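Stulo Tool and Kitchen Library Moves Its Cleaning Supplies Out of the Back Closet

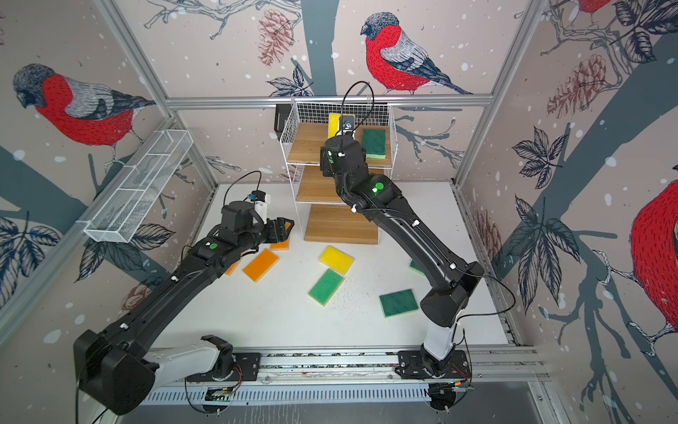

Members of the Stulo lending library will find the cleaning supplies in a new spot starting in July. Sponges, brushes and dish cloths are leaving the back closet, where they shared a floor with the carpet machines, and going onto open shelving that people can reach without asking for a key. The shelving is the kind with a white wire unit and light wooden shelves, three of them one above another, and sponges are the first thing to go up. A yellow one stands on end at the left of the top shelf and a green one with a yellow foam layer lies flat to the right, with more still out on the white table.

Feven Alemayehu, who runs the front desk, said the closet had become hard to use as the library grew. It now has 2998 members, and most of them borrow something from the kitchen side at least once a year. Party sets, large pots and canning kits all have to come back clean, and the library gives out a sponge with each loan.

"People would get home, open the box and find there was no sponge in it," Alemayehu said. "Then we would get the pot back with rice stuck to the bottom."

The library gave out 213 sponges last month. They are bought in bulk from Rathore, a supply store two streets over, and until now they were kept in a bin under the paint rollers.

Under the new plan, sponges for dishes will stay on the top shelf. Brushes and cloths go in the middle, and the bottom shelf is for items that are only used on floors and grills. Folke Haugen, who repairs returned equipment, asked for the split after a grill sponge went out with a set of baking pans in the spring.

The change cost some 80 dollars, mostly for hooks and labels. Labels will be in 4 languages. Ayantu Lencho and Lemlem Wubshet are writing them and would like to hear from any member who can check the spelling before they are printed.

The closet will be used for the carpet machines and the two Vorkis steam cleaners, which still need to be booked ahead. Loan periods and late fees stay the same.

The library opens at 10 a.m. and the desk takes returns until 6 p.m. Borrowers who have unused sponges at home from earlier loans can bring them back in the wrapper and leave them at the desk.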